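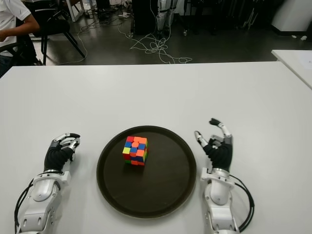

According to Akosua Arthur, a puzzle left on a table is a dare, and the only polite response is to walk past it. Most of us are not that polite. We pick it up, turn one side, turn another, and put it down in worse shape than we found it, with the firm belief that we were getting somewhere.

# Chapter 5: Order, and How to Lose It

This chapter is about arrangements. A cube with three squares along each edge has one arrangement that people admire and an enormous number that they don't. Every turn takes you from one to another. Since a turn can always be undone, you are never stuck, a fact that has comforted very few people with a cube in their hands.

We start with something humbler. Put two colored blocks one on top of the other. There are 2 ways to do it. Add a third block of a new color and there are six, and by the fifth block you have 120 possible towers and a good reason to want a rule.
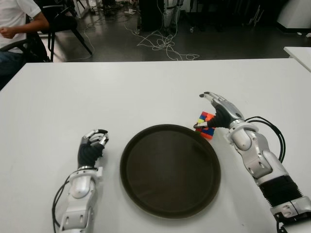
The rule is multiplication. Choose the bottom block, then choose from what is left, and keep going until you have no choices. Students who prefer to list every tower by hand are welcome to try problem 115, which was written with them in mind.

Cubes are harder than towers. You can't lift out one corner and set it where you please, at least not without a screwdriver and a guilty conscience. A turn moves a whole layer, so fixing one square disturbs its neighbors. Section 5.2 gives us a way to write turns down, using the notation of Sarpong and Minell, and shows why the same two turns done in the opposite order leave the cube in a different state. Socks and shoes behave the same way.
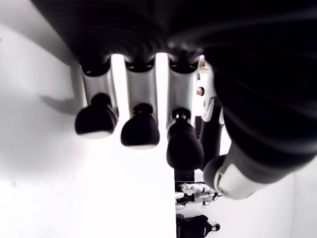 **Figure 5.1.** Four fingers and a thumb.

Before reading on, take a solved cube and make two turns on sides that touch. Write them down. Now get back to the start using only your notes. If you have lost track by this point, the method on page 447 will rescue you, slowly.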